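Textile Care Workshop, Illow
Notebook entry, July
Entered by Anselmo Peñalver

Subject: colour loss and pilling in dark knitted cotton, second wash series

The first series was closed with the observation that the black jersey from Salminen lost colour unevenly along the side seams. The present series was set up to establish whether this arises in the wash itself or in the spin. The same detergent was used as before, Restomia liquid without brightener, measured by weight and diluted before it was added to the drum. Softener was omitted from every load.

Loads were kept small. The jersey pieces were turned inside out and fastened at the hem with a tacking stitch, which was removed before assessment. A strip of undyed cotton was washed with each load to take up any loose dye. The strips have been labelled in pencil and placed in the flat drawer beneath the light box. Colleagues are asked not to iron them, as heat alters the shade slightly and the readings cannot then be compared.

Half of the pieces were spun at the usual setting and half were lifted out by hand, pressed in a towel and laid flat. The machine does not hold its lower spin speed reliably when the load is light, and on one occasion it moved to the higher speed without being instructed to do so. That load, number 261, has been excluded from the comparison but its strip has been kept. The fault has been reported to Prilar, who supplied the machine. Their reply asks for the serial number and the approximate weight of the load, both of which were given in the original report.
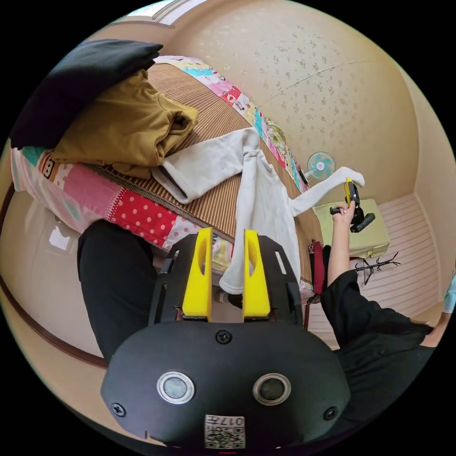

Drying took longer than allowed for. The air in the back room was damp throughout the morning and the pieces laid flat were still cool to the touch at the collar when the first assessment was due. It was accordingly put back until 4 pm, and all pieces were examined together under the north window and then again at the light box.

Results so far are as follows. The spun pieces show a greyish line along the side seams, most clearly where the seam allowance is thickest. The pieces dried flat show the same line, though fainter, and in two of them it can be seen only at the light box. It would appear that the spin makes the fault worse but does not cause it. The undyed strips are nearly identical between the two groups, which suggests that the total amount of dye lost is much the same and that the difference lies in abrasion at the raised edge.

Pilling was assessed separately. The rub test was run to 3000 turns on the flat fabric and stopped at 558 on the seam sample, where a thread had broken and begun to lift. The seam sample should be repeated with a fresh cutting. The felt pad was changed beforehand and the old one discarded.

One point of procedure requires correction. The instruction sheet on the wall still gives the earlier water temperature for dark cottons. Loads in this series were washed at the lower temperature agreed in the spring, and the sheet should be replaced before anyone else works from it. The dosing table on the reverse remains valid.

Outstanding:

Repeat the seam sample with a cutting from the second bolt.
Ask Salminen whether the side seams are pressed before or after dyeing.
Send Prilar the serial number again.
Replace the wall sheet.
Order undyed cotton. The present roll will cover one more series at most.

The mustard shades are held over to the next entry. They were dyed by a different process and should not be entered in the same table.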